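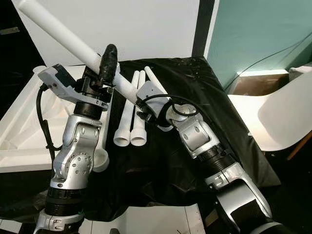
*White PVC on the black cloth, Thursday.*

Plakari does pipe work at the shop in Skurnemden. The pipe is plain white PVC, bought as straight lengths and kept out on black cloth so the ends don't get scuffed. Every job starts with laying out the straight pieces – fittings come later.

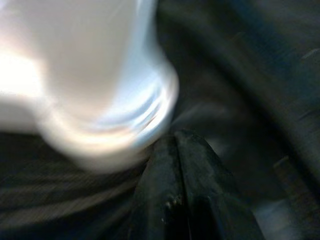 Clean the rims before anything is joined. We wipe each one with a dry rag and check it for burrs with a thumb. Order 1047 took most of the morning. 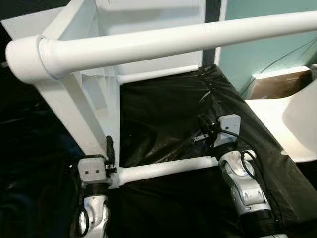 Photos: Mirjam Hermans | Text: Svetozár Kolář

An elbow on the long tube, with black plastic sheet lining the white frame underneath. More from this job in May.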